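Ticket 412 - Scheduled label batches print twice from the Cleston queue
Status: Resolved
Opened: 1/5/21
Opened by: Lucero Tello
Assigned to: Orysia Vasylenko
Site: Dravo warehouse
Component: Whitlock print spooler, dispatch module
Priority: 3

Initial report (Lucero Tello)

Scheduled batches sent from dispatch to the Cleston queue come out twice. The second copy starts when the first has finished. Single labels sent by hand are fine. The job history shows one job, not two, with one job ID and status "Complete". Restarted the print server and the printer. No change.

It matters because the consignment numbers are duplicated. If both labels get used, the carrier rejects the second carton at their depot and we get charged for the return.

Please don't suggest changing the driver. We did that in July and it took a day to get the margins back.

Update (Orysia Vasylenko)

Logged in remotely. Confirmed the following:

Spooler service running under the correct account.
Copies set to 1 in the dispatch module, 1 in the queue defaults and 1 on the printer's own panel.
No second queue pointing at the same IP address.
Bidirectional support enabled.

Turned on verbose logging for the Cleston queue and asked Lucero to send a batch of 10 labels. The log shows the data going out, a pause, then the same data going out again under the same job ID. The spooler wrote "ack timeout, resend" between the two. So the printer is getting the job and printing it, but the spooler doesn't hear back in time and sends the lot again.

The timeout on this queue is 5 seconds. The default in the current release is higher, but an upgraded site keeps its old value. A hand-printed label finishes well inside the limit. A batch doesn't. 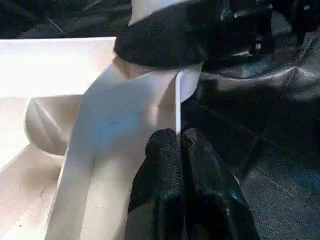
Lamduan Sriwong replied that the Plasimar site has the same spooler version and the same timeout and has never had a double print, so the timeout alone couldn't explain it. She asked whether the Dravo printer was set to acknowledge on receipt or on completion.

Update (Orysia Vasylenko)

Good question. Checked the printer's web page. Acknowledge mode is "End of job". Plasimar's is "On receipt". The setting doesn't carry over when a configuration is restored from backup - it reverts to "End of job" without a warning. Lucero, was this printer restored recently?

Reply (Lucero Tello)

Yes. Esperanza restored it from the saved configuration after the print head was replaced. The doubles could have started then. I only noticed them when the scheduled batches got bigger.

Update (Orysia Vasylenko)

Changes made:

1. Printer acknowledge mode set to "On receipt".
2. Queue timeout raised from 5 to 30 seconds.
3. Queue paused, stale spool files cleared, queue resumed.

Sent the same test batch of 10 again. One copy, no resend in the log. Left verbose logging on until after the next scheduled run.

Note that with "On receipt" the job history will say "Complete" before the last label is out. If the roll runs out partway through, the spooler won't know. Staff will need to check the last consignment number against the pick list.

Reply (Esperanza Iwasaki)

Scheduled run went through, single copies only. The duplicates from the earlier batches have been voided in dispatch. Can the acknowledge setting be added to the restore checklist? It isn't on the copy we have here.

Update (Orysia Vasylenko)

Added as step 3, straight after the network settings. Verbose logging switched off. Paloma Lyons has the spooler log and will raise the silent revert with the printer vendor under a separate ticket.

Closing this one. Reopen if a resend line appears in the Cleston log.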